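Sorting at the Vokville returns room: what is different since June

Many colleagues ask me how the work goes in the returns room since the arm came, so I write a few lines for the newsletter.

Before June, two persons stood at the bins for the whole shift and took out each returned toy by hand. It was heavy for the shoulders. Now the arm from Plalach takes the single pieces, and we decide where they go. In October it lifted 1,307 pieces without our help. Naima Salem and Said Farouk had a training of 12 hours and they now look after it in turns.

Not everything became easier. Soft and long things still slip, and then one of us must stop the arm and reset it. Said says he walks less but thinks more, and in the evening he is tired in another way. The hours are the same as before, and no one has lost their place. Man-sik Bang moved to the repair bench by his own wish.

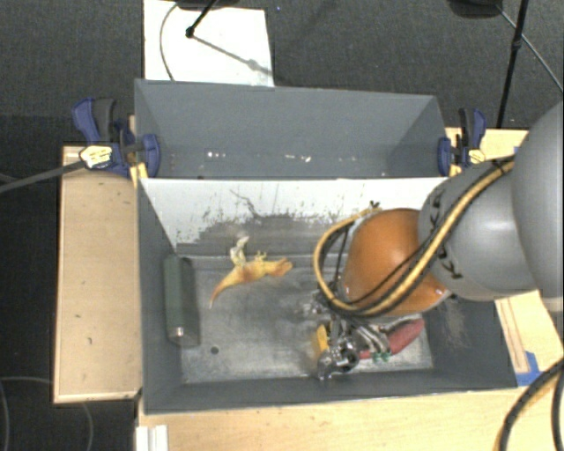

Nawal Bouzid

The dinosaur and the red-pink piece are both from our practice box. We use the same pieces when we try a new setting, so that we can compare with the week before.

If you would like to learn the arm, please give your name to Salamatu Ekwueme at the front desk. The next training is in November 2019 and there is still room for two people from the evening shift.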